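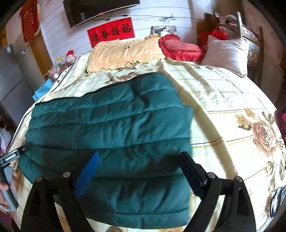 Baffle (garment construction)

A baffle is a compartment in a quilted garment, sleeping bag or comforter that holds loose insulation in place. The word is also used for the wall of fabric or line of stitching that separates one compartment from the next. Baffles are found in most garments filled with down and in many filled with loose synthetic fiber. Their main purpose is to keep the fill from shifting under its own weight and leaving thin areas where heat can escape.

Terminology

Usage differs between trades. In garment work, "baffle" normally means the filled channel. In the making of sleeping bags it more often means the internal strip of fabric that joins the inner and outer shells. Pattern makers may call the channel a tube, a cell or a chamber, depending on its shape. A quilted jacket with clearly raised channels is commonly called a puffer jacket.

Baffle height is the distance between the shells at the wall. Baffle width, or spacing, is the distance between neighboring seams. The two terms are sometimes confused in retail descriptions, where "wide baffle" may refer to either measurement.

Types

Sewn-through

In sewn-through construction the inner and outer shells are stitched directly to each other, and the fill sits in the channels between the seams. The method uses little fabric and can be done on an ordinary lockstitch machine. The drawback is that the insulation has almost no thickness at the seam, so each line of stitching acts as a path for heat loss. Sewn-through construction is usual in everyday jackets, vests and light midlayers.

Box wall

Box-wall construction places a strip of light fabric or mesh between the shells, at right angles to both. The shells do not touch, and the fill keeps most of its thickness across the wall. The strips have to be sewn in before the garment is closed, which adds weight and labor. The method is used in cold-weather parkas and in most winter sleeping bags.

Slant wall and trapezoid

In a slant-wall design the strip is set at an angle, so that its two edges are offset from each other. In a trapezoid design the strips lean in alternating directions. Both layouts are intended to limit the space left empty when the fill settles to one side of the chamber. They are harder to sew than box walls, and small errors in spacing add up across a panel.

Offset double layer

Two sewn-through layers may be placed one over the other with their seams staggered, so that a channel in one layer covers a seam in the next. The result is warmer than a single sewn-through layer but uses four shells of fabric in place of two.

Bonded and woven channels

Channels can also be formed without thread, by adhesive tape, by ultrasonic welding, or on the loom. In woven-channel fabric the two layers are interlaced along the seam line during weaving, and no needle holes are made. Bonded seams may separate after repeated washing if the adhesive is not suited to the shell.

Orientation

Horizontal baffles run across the body and are the most common layout in jackets. Each channel is short from top to bottom, so the fill has little distance to fall. Vertical baffles run the length of the garment and allow the shell to drape more closely, but the fill tends to collect at the lower end unless the channels are divided. Chevron layouts are mostly a matter of styling, although the angled seam can help a sleeve follow the arm. In sleeping bags, the chest section may be cut with vertical channels and the foot section with horizontal ones.

Fill and spacing

The weight of fill in a chamber is calculated from its volume and from the fill power of the down, stated in the United States in cubic inches per ounce. Chambers are usually filled slightly above the calculated figure - a practice called overfilling - to allow for moisture and for loss of loft with age. Too much overfill compresses the down and adds weight with little gain in warmth.

Narrow spacing holds the fill firmly but increases the total length of seam. Wide spacing gives more loft at the center of the channel and allows more movement. The Curnel table, a shop reference once supplied with the Dinus filling machine, listed spacing by fill weight and stopped at 12 inches, beyond which it directed the user to divide the chamber.

The table was revised by the pattern engineer Lionel Poulain, who added separate columns for sewn-through and box-wall panels. His version assumed a dry fill and did not cover synthetic clusters, which resist shifting better than down and can be used in wider channels.

Manufacture

Down is normally blown into the channels through an opening left along one side of the panel. The operator weighs each charge, fills the channel and closes the opening with a temporary seam. Panels are then beaten or tumbled to spread the fill before the garment is assembled. In the other common method, the fill is laid between the shells and the channels are stitched afterward, which is faster but gives less even chambers.

Shell fabric must be woven closely enough to hold the fill. Calendering, in which the cloth is pressed between heated rollers, closes the gaps between yarns. Where this is not sufficient, a separate downproof liner is added behind the shell.

Faults and repair

Common faults include cold spots, leakage at needle holes, and torn walls. A torn wall cannot be seen from outside, but it lets two chambers merge and can often be felt as an unusually wide channel. Repair requires opening a side seam. Leakage at stitching is reduced by the use of a fine needle and a longer stitch length - a worn needle cuts yarns and leaves holes that the thread does not fill.

See also

Comforter
Fill power
Quilting
Thermal bridge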